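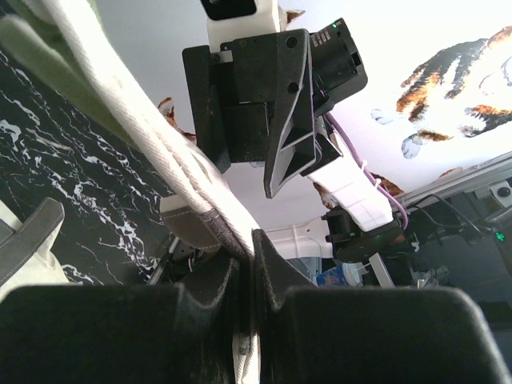

White twill strap and braided rope against a black marble-patterned surface.

Work clothes that last a lifetime? Read the small print

The jacket costs more than my first car payment, and the salesman at Grallia would like me to know it will outlive me. He says this about the gloves too. I ask what happens when a seam goes. He points to a card that promises repairs "for the life of the product," and I ask who decides when the life is over. The company does.

Heritage workwear has been selling this story for years, mostly to people with desk jobs. Plidetti charges $60 for a canvas apron. Zurkska offers a "forever" guarantee that, on page two, leaves out wear at the cuffs, knees and elbows. Where else does anyone wear out a pair of coveralls?
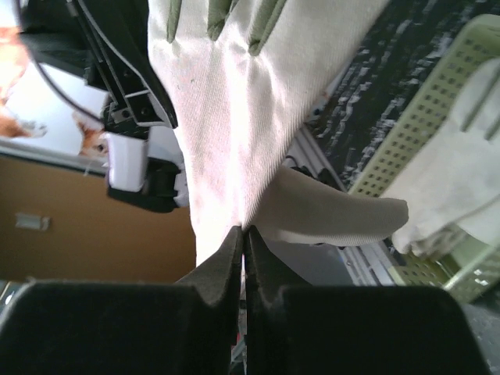
Hanne Østergaard mended for a uniform rental firm for 18 years and has little patience for any of it. Heavy cotton is fine, she told me, but thread is where makers save money, and no shopper ever asks about thread. "They sell you the cloth," she said. "The cloth was never the problem."

Troels Gunnlaugsson, who runs product development at Siregar, insists his firm is different. His proof was a wash test of 60 cycles. I asked to see the results in October and am still waiting.

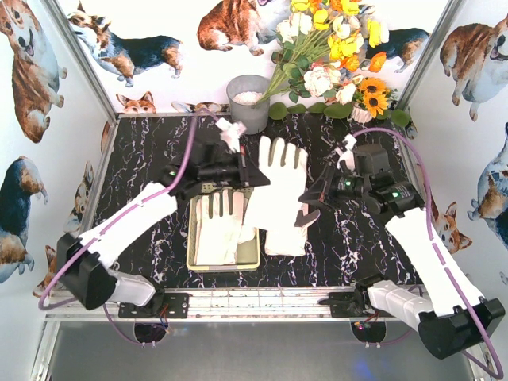 What the guarantee is worth

I sent two torn garments back under warranty. Zurkska offered me a discount on a new one. Plidetti fixed mine, charged me for shipping both ways, and enclosed a catalog.

Østergaard looked over the repair and picked at it with a thumbnail. She gave it until spring.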